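3.2 Kitchen items and table layout

The item set was put together from two sources. Most of the cookware and all of the toy food came from a play kitchen range sold by Wolstead, and the remaining pieces were bought one at a time from a household store in Zuvside. We kept the set small enough to fit on one tabletop, so that every item could be reached without moving the table. Food items were chosen for familiar shapes and strong colors. Cookware was chosen so that at least one piece could hold another. All items were washed before first use and stored together in a lidded tub between layouts.

Layouts were drawn up by hand on squared paper and then copied onto the table. A layout states which items are present, which side of the table each one belongs on, and which items count as containers. It does not fix the angle of an item, and small differences in placement were left as they were. The full collection holds 926 layouts, of which 300 were used in the sorting task described in Section 4.
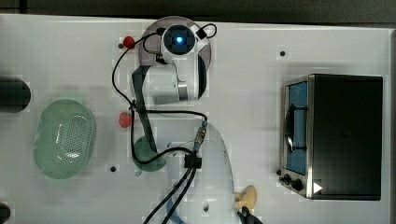 Figure 3. Sparse layout with one container.

Sparse layouts use one container and a few loose food items. They were meant to test whether people agree on where food belongs when there is only one sensible place to put it. In Figure 3 the container is the light green colander on the left side of the table, and the two strawberries lie outside it. Raters who were given this kind of layout nearly always put fruit in the colander, even when the written instruction only asked them to "tidy up." Where they differed was in whether the task was finished at that point. A group of 19 raters wanted the colander itself moved to the back of the table, and we recorded this as a separate step.

Crowded layouts add cookware, tableware and food that does not match any container well. A condiment bottle is a good case. Some raters treated it as food and placed it with the fruit, while others treated it as part of the table setting and placed it on or next to a plate. The same split was reported by Bodley for refrigerator shelves, where sauces moved between the door and the main compartment depending on who was asked. We did not correct for this and kept both answers as valid. 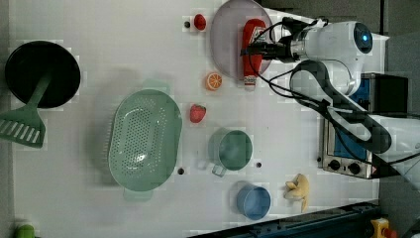 Cups caused less trouble than we had expected. Raters grouped drinking cups and measuring cups together in most cases, although the two have different uses in a real kitchen. When asked in June to explain their choices, several said that they had sorted by shape first and by use second. Pans and spatulas were also kept together, and the pair was often the first thing to be moved.

Of the crowded layouts, 43 were removed before scoring. In these, an item overlapped another so closely that raters could not say whether it had been placed or was still waiting to be placed. The rule for removal follows Fourie: if two raters gave opposite answers about the starting state of the same item, the layout was dropped. The removed layouts are listed in Appendix B with the item that caused the disagreement.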